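Cell rules v2 are up, January 24, 2018. Niskanen wanted 27 of them. We kept the ones people will read. 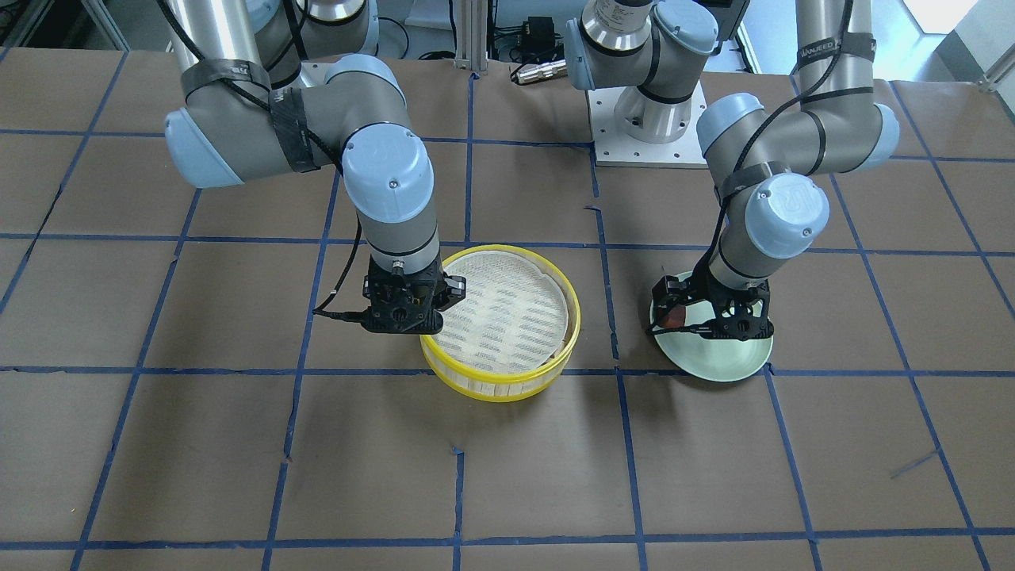
Rule one: pendant within reach, e-stop facing you. Esko Harju calls this obvious. So are seat belts.

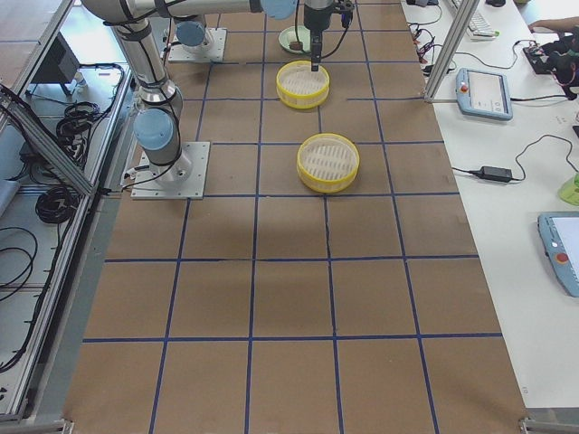 Do we re-tape the grid every shift?
Only when a line lifts.

Rule two: log every stop, even the embarrassing ones. Mine too, sadly.

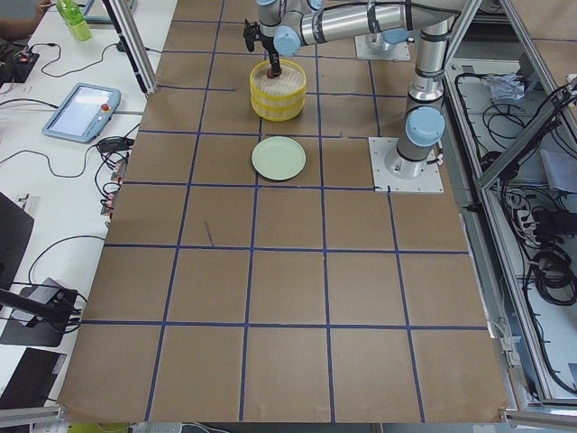

Hands stay out while either arm has power.
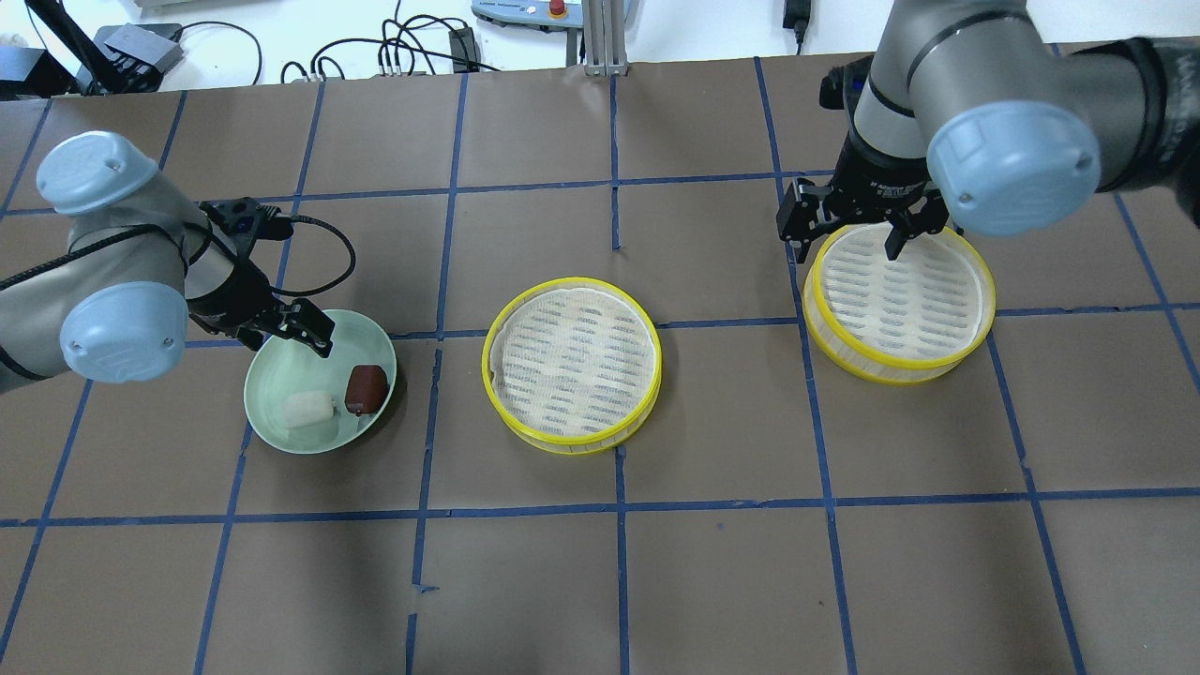

Who signs off on changes?
Hazem Salem, in ink.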